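Home Syllabus Notes Labs Staff
Search this site Go

Unit 6. Collecting Demonstrations with a Hand-Held Gripper

Notes by Nives Zanetti. Revised 2025-04-19.

6.1 What counts as an example

An example is one complete demonstration of one task, from a start pose to an end pose, together with the camera video and the gripper opening at each time step. A recording that stops partway through the task is not an example. It may be kept for testing the tracking code, but it stays out of the training set.

The course set, named Pagano, holds 2,106 examples. It was recorded in July by Liliana Monti and Rogério Seixas. Lab groups will add to it and must use the same file layout.

6.2 Variation

A policy trained on one table in one room tends to learn the table and the room. Change the following between blocks of recording:

– start position of the object
– start position of the gripper
– height and angle of approach
– room, if a second one is available

Do not change the task. If the object is to be placed on the left, it is placed on the left in every example under that task name. Two ways of doing the same job, mixed without a label, give the learner an average of the two, and the average is often a motion that does neither.

6.3 Pace

Move at a speed the target arm can follow. Students usually start too fast. Fast motion blurs the video and causes the pose estimate to drift, and both faults are hard to repair later. Pauses are also recorded as data. A demonstrator who stops to think above the object teaches the policy to stop there. Plan the motion, then press record.

6.4 Calibration

Run calibration at the start of each session and again after the gripper has been dropped or a bracket has been touched. Keep the markers clean and flat. A marker that has lifted at one corner will still be detected – with a wrong pose. The Sikomeck script reports the error per marker; the limit for this course is 2 pixels.

6.5 Review and rejection

Each example is watched once at normal speed by someone other than the demonstrator. Reject it if:

– the object leaves the view before it is grasped
– tracking is lost for longer than the gap filter allows
– the task name does not match the action

Milagros Herrera reviewed the July recordings and rejected 276. Most of these were tracking losses near plain walls, where the estimator has few features to hold on to. Turning to face a part of the room with furniture in it is usually enough to avoid the problem.

6.6 People in view

A wide lens takes in far more of the room than the work area. Faces are blurred before upload, and the blurred copy is the only one stored on the course server.

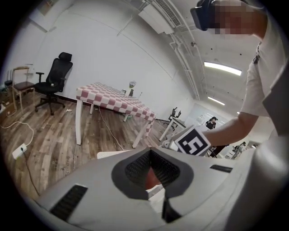 Rejected files are moved to the reject folder with a one-line reason and are not deleted. Rosalba Pace uses them in Unit 7.

Related notes
Unit 5. Camera Models and Lens Distortion
Unit 7. Failure Cases in Recorded Data
Lab sheet: Sikomeck Calibration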